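How to Test Whether a Machine Can Do Your Chores (Yet)

Every few months somebody in my family sends me a video of a robot folding a shirt and asks whether they can finally give up on the laundry. My answer is usually "not this year, love", but I've come to think the better answer is to show people how to judge it for themselves. So grab a cuppa, because I do go on a bit, and we'll work through the little home-and-workshop trial that Filipa Seixas and I have been using since February.

What you'll need

One chore you know inside out. A kitchen timer. A notebook with ruled columns. Two helpers, if you can rope them in, and either a machine to try or a good long video of one working without any cuts in it.

Step 1. Pick a chore and break it up

"Do the washing" is far too big. Write down every small motion instead: find the sock, grasp the sock, lift it clear of the others, turn it right side out, match it, put it down. Mairéad Lynch did this for wiping down a kitchen bench and filled a page and a half before she'd even rinsed the cloth! You'll be surprised how much your hands know that you've never had to put into words.

Step 2. Sort the motions into stiff and floppy

Go down your list and put an S beside anything that involves a solid object and an F beside anything that bends, sags or bunches. Mugs, tins, boxes and brackets are S. Towels, cords, bin liners and bread dough are F. Machines have been handling S work on factory floors for a good long while, and I'd trust one with it tomorrow. The F column is where you'll spend most of your time.

Step 3. Run the trial

Do each motion over and over, with the item starting in a different position every time. This bit matters a great deal. Bernardo Carrilho, who fits out workshops for Flestex, once watched a demo where the tea towel was laid in exactly the same spot for every attempt, and of course it looked marvellous. Scrunch it up, drop it, let it land how it likes.

Mark each go as clean, messy or failed. A messy go is one where the job got done but you'd have fixed it up afterwards — a crooked fold, a sleeve left inside out. Our own notebook is up to 2,696 goes now. I don't expect you to match that, and a quiet Thursday evening's worth will teach you plenty.

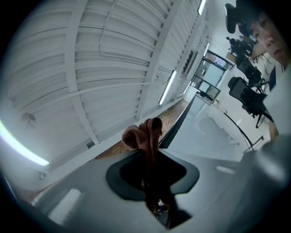

Once you have a page of marks, look at the F rows first and see where the messy ones bunch together. With ours it was nearly always the letting go. Picking up a bit of cloth is a fair trick, but putting it down flat, in the right place, without dragging half of it back up again, is a colour of headache all its own. Graça Fonseca suggested we split "put it down" into lowering and releasing, and our notes made a lot more sense after that.

Step 4. Time yourself as well

Do the same chore by hand, at your ordinary pace, with the radio on. Then compare. A machine that's slower than you can still be worthwhile if you're free to wander off, so make a note of how often somebody had to step in and help. If you can't leave the room, you haven't saved any time.

Step 5. Decide

My own rule is to hand over a motion when the messy and failed goes together bother me less than doing it myself would. Moving boxes from shelf to trolley passed easily. Socks did not, and neither did anything with a drawstring. Keep the notebook, though, and run the same rows again when the next machine comes along.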